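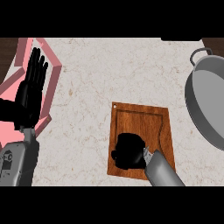 Fig. 1. Simulated kitchen counter: left hand open, right hand closed on the cutting board, pan at far right.

Work and Automation, Unit 8
The Prep Station at Løken
Notes by Indrek Grīnberga

Please read before Tuesday. The reading packet is optional in the sense that I can't make you.

1. The case

Løken is a contract kitchen. It sends 1,137 trays a day to offices whose own canteens were turned into meeting rooms. Two years ago management bought a plan from an integrator called Basau to automate part of cold prep: fetching boards and pans, setting them out, clearing them again. Cutting stayed with the cooks. The sales deck called this "freeing the hands." The cooks asked what their hands would be freed for, and the deck had no slide on that.

Before anything was bolted to a floor, the tasks were worked out in simulation. Note how little is on the counter in Fig. 1: a board, a pan, a pink angular frame, and a good stretch of bare marble. Compare this with any prep station you have worked at around 11 a.m. (Those of you who haven't worked at one, ask the person next to you. Somebody always has.)

2. What a task list leaves out

Basau listed the station's work as 800 separate actions. The cooks were shown the list and said it was very thorough and described a job none of them had. Missing from it:

– wiping down while talking
– noticing that the delivery is late and changing the order of everything
– moving a colleague's board six inches so she doesn't have to ask
– deciding a pan is too battered to use, then using it

The third one took up most of a meeting. Basau wanted to know what triggered it. The answer was "you look at her."

3. What changed

Jobs. No one was let go. Two people who left were not replaced, and management reports these as separate facts.

Pace. The cooks used to set it. Now the board arrives when it arrives. Some like this. Others compare it to being handed your coat at a party.

Skill. A new post appeared, "cell lead," paid slightly more. The cell lead restarts things. Jolska, the training supplier, gives a one-day course for it, half of which concerns the login.

Talk. Fetching equipment was also how people crossed the room and heard the news. The walk went, and so did a good deal of the news. Management later installed a screen.

4. Terms for the quiz

Residual work: whatever is left for people once the machine has its share. Usually presented as the interesting part.

Articulation work: the fitting-together that makes other work possible. See the six inches, above.

Deskilling and reskilling: can happen to the same person in the same week. Do not write that they cancel out. Last term eleven of you did.

5. For discussion

Pick one item missing from the Basau list. Could it be written down as a task? Who would write it, and would they be paid for the afternoon?

Flerel, a smaller kitchen in the same group, refused the system and kept its old layout. Its cooks complain about their backs. Does this change your view of section 3? It changed mine, a bit.

Bring one page, typed. Handwriting will be read in the order I can stand it.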